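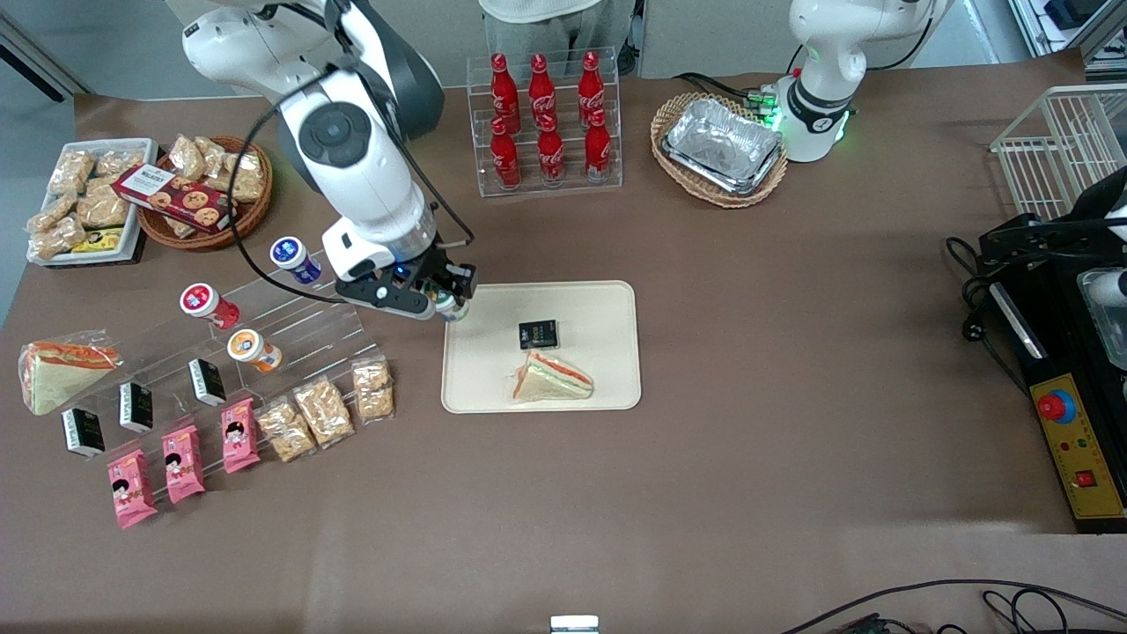 Projects > Inlow Retail Trials > Progress Reports > December

Overview Reports Budget Contacts Archive

Progress report: Zallari two-arm picking kit, second review period

Clullon holds the Inlow grant to evaluate the Zallari kit for small-order assembly in convenience retail. The kit is sold as a package: two arms with two-finger grippers, a mounting frame, a control panel with an emergency stop, and a software license. The review covers setup effort, handling of mixed packaged goods, and support from the reseller, Villalobos.

Work completed

The test counter was restocked with the product mix agreed in the last report. Small drink bottles, snack packages, and wrapped triangular sandwiches are presented on a stepped clear acrylic rack. Red-capped Coca-Cola bottles stand on a separate two-tier rack at the back. Crisp packets are kept in bulk, in a tray and a round basket. Orders are assembled on a beige tray with a raised rim. Brown paper covers the table to cut glare from overhead lighting.

The arms completed 1,511 pick attempts in the period against a target of 900. Attempts are logged automatically and include retries.

Findings

1. Small bottles. Grip position matters more than grip force. The default force setting was kept after the first week - raising it gave no measurable benefit.

2. Sandwiches. The wedge shape is handled acceptably when the pack lies flat. Packs leaning on a neighbor account for most of the manual corrections.

3. Bulk packets. This remains the weakest category. Clear film gives poor depth readings, and the arm often selects a packet that is partly under another. Of the 76 logged faults, the majority fall here.

4. Reach. Placing at the near side of the tray is reliable. The far corners of the counter need a slower approach setting, which lengthens each order.

Support and documentation

Villalobos answered all tickets within the contract period. The calibration manual is adequate but assumes a bare table. We have asked for a revised section on covered surfaces. Cable routing is left to the customer and should be budgeted for in any purchase.

Budget

Spending is within plan. The line for replacement gripper pads has not been used. We request that it be moved to consumables, mainly restocking of food items past their sell-by date.

Next period

Bulk packets will be tested with 2 alternative presentations: upright dividers and a shallower tray. No change to the gripper is planned. The purchase recommendation will follow in the final report.

Comments (3)

Inlow grants desk: Budget transfer noted. Please attach the fault log as a spreadsheet.

Retail operations: Are the retries broken out anywhere? The attempt total is hard to use without them.

Clullon project office: Yes, in the second sheet of the log. Will upload both.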